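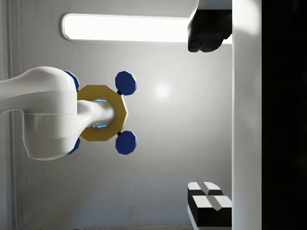
Subject: Re: [ordale-heating] Upstairs radiators cold after pump swap
From: list member, Fasdale end

On the Ordale list in June, a member wrote:

> We replaced the circulator on our system at the Brunet building last month. Like for like on paper, same head, same port spacing. Since then the ground floor is fine and the top floor is lukewarm at best. The last two radiators on the run don't get warm at all before the timer goes off.
>
> I've bled everything twice. System pressure sits where it always did. The boiler is cycling more than it used to, on for a few minutes and then off again.
>
> Is the new pump undersized, or do I have air somewhere I can't reach? I'd like to know before I drain it all down again.

I wouldn't drain it. The symptoms read like a balance fault, and the boiler cycling is the useful part of the report. If air were blocking the top floor you would normally hear it, and two rounds of bleeding would have shifted at least some of it.

First check the speed setting. Most replacement circulators leave the factory in a proportional pressure mode, which drops the head as flow falls. The older type ran at fixed speed. On a two-pipe system with plain lockshields and no thermostatic valves, proportional mode does nothing for you. Set it to constant curve, middle speed, and leave it for a full heating period before touching anything else.

Then look at the lockshields. When a pump is changed, somebody usually shuts valves to isolate parts of the system, and they don't always go back to the same number of turns. If the ground floor lockshields are now fully open, the water takes the short route back to the boiler. The return comes back hot, the boiler reaches its limit and shuts off, and the far radiators never see proper flow. That would account for everything in your message.

The method I used at Sterkidmont, on a similar layout:

1. Turn off the heating and let the system go cold.
2. Open every lockshield fully, counting the turns, and write the old figure down.
3. Open every manual valve fully as well.
4. Start the boiler and note the order in which the radiators get warm.
5. Close the lockshield on the first one to warm up, then open it a quarter turn.
6. Wait for it to settle and measure the pipe temperature either side.
7. Adjust until the drop is close to your design figure, then move to the next in order.

The last radiator on the list will probably stay fully open. If it still won't reach temperature with all the others throttled, you can start to suspect the pump.

On pipe thermometers: the clip-on pair is better than the infrared sort. Bare copper reads badly on infrared, and a strip of black tape only partly cures it. Whichever you use, measure flow and return with the same instrument.

For reference, our worst case was a double panel radiator at the end of the top corridor, 1630 mm long, rated at 2000 W on the old mean temperature. Before balancing, its flow pipe never got above 41 degrees. The lockshield on the nearest radiator downstairs was wide open, and closing it to half a turn made more difference than all the bleeding we had done. The small one in the entrance, 643 mm, ended up barely cracked open and still heats the space.

A few other points, in no order:

- Check that the pump arrow agrees with the direction of flow. It is an obvious thing and it does get missed.
- Look at the automatic bypass if you have one. Set too low, it sends a good part of the flow straight back to the return and looks exactly like poor balance.
- If the old pump came out with black sludge in it, clean the magnetic filter again now. Disturbed sludge moves, and the bottoms of the far radiators are where it tends to settle. A radiator that is hot at the top and cold along the bottom middle has sludge – cold at the top is air.
- Isolating valves either side of a pump with a screwdriver slot can sit part closed while looking open. The slot should be in line with the pipe.

I have not seen the pipework at Brunet, so if the top floor is on its own zone valve, disregard half of this and check whether the valve is travelling fully. The manual lever will feel slack when the motor has driven it open, and stiff when it hasn't.

Please post the turns and the temperature drops to the list once you have them, ground floor first. The pump model and the mode it was in when you found it would help too.

– Fasdale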